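Painting over pink in a rented flat: how many coats?
Asked by Zhuoran Xiong, June 2023

I've taken a flat in Flotevstead where the main room is a colour the letting agent calls "warm". I can repaint as long as I use white and tell them first. How much paint, and do I need a primer?
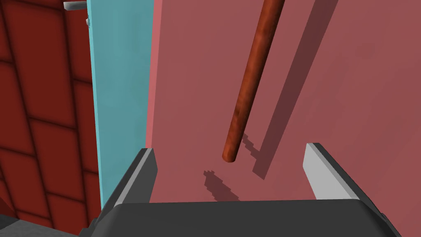
2 replies, 537 views

Poul Gunnlaugsson
Dusty pinks are easier than reds, so don't despair. Wash the walls with sugar soap, let them dry overnight, then put on one coat of cheap white emulsion thinned with a splash of water. After that, two coats of the decent stuff. I've used Quintero trade matt for years and it covers well if you don't stretch it – I once tried to do a whole hallway with the last inch of a tin and ended up with a wall like skimmed milk.
Primer is only worth buying if there are stains or the old paint is shiny. Rub a damp cloth on a corner. If it squeaks, sand it lightly.
Get the agent's yes in writing. Mine had no memory of our chat when it came to the deposit.

Skonberg201
just leave it, you stop noticing after 3 months. I've had a green kitchen since I moved in and I'm fine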